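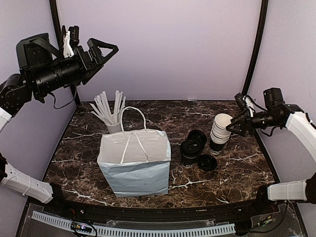

Tonuson sells itself as practice software for people who play alone, and I came to it doubtful, having paid for two programs like it already. You load a song, it guesses the chords, and a bass player and drummer turn up to keep you company. The trial took me most of a wet week at Prarbridge. I care about the room I play in nearly as much as what comes out of the speakers, and pale lavender walls around a dark brown marbled tabletop would do me nicely as a colour scheme. The program's own colours are grey on darker grey, and the chord names are small enough that I had my glasses on and off all evening.

The chord guessing is good on plain material. Give it a country waltz and it gets nearly everything. Give it anything with a moving bass line and it calls half the bars a major chord and hopes you won't notice. You can correct them by hand, but every correction opens its own little window, and there's no way to fix a repeated section in one go.

The drums are better than I expected. The brushes in the Scanlon pack are lovely, a bit behind the beat, and they don't repeat the same fill every eight bars. The Plakavska pack costs extra and sounds like someone tapping a biscuit tin — I took it off the same night.

There are 51 styles in the basic version. I'd use 5. The blurb makes a fuss of its 3,116 recorded phrases, but a lot of them are the same lick in a different key, and I don't count that as variety.

Slowing a track down works well to 70 per cent or so. Below that the cymbals go watery. Export is fine, and printing cut the last line off my chart twice.

I'd wait for the October update, which is meant to fix the chord editor. At $27 I might bite. At full price, no.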